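Subject: Re: [gripper-users] marker cube dropouts, Kunby vs. Irkico
Date: June 19, 2019

> We lose the cube on the left Kunby whenever the wrist rolls past
> the limit in the manual. The right one holds. Same print, same
> camera settings. Is this the mount or the detector?

Try the detector first. We ran both handhelds at Piltthorpe in April with the head camera at 800 lines and saw the same thing until we turned off the early reject on small quads. Dropouts per session went from 9 to 3 with no change to the mounts.

The other cause was our start pose. We now begin every take with both arms out and the cubes level with each other, then let the tracker settle before moving.
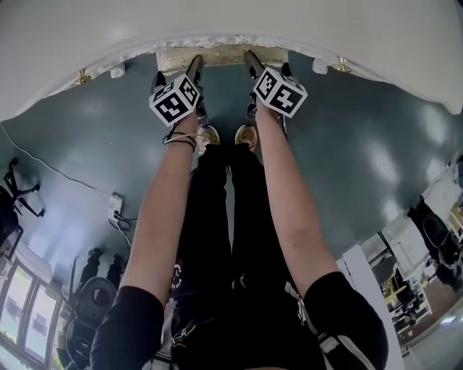

Start pose from the head camera, both cubes in view, tips toward the wall.

Glare is worth checking too. A glossy floor behind a white cube face costs contrast, and a fixed exposure helped more than auto did.

I have not tried the Irkico mount with the Soltani controller - if anyone has, please post the offsets. Our config is revision 425 in the shared folder.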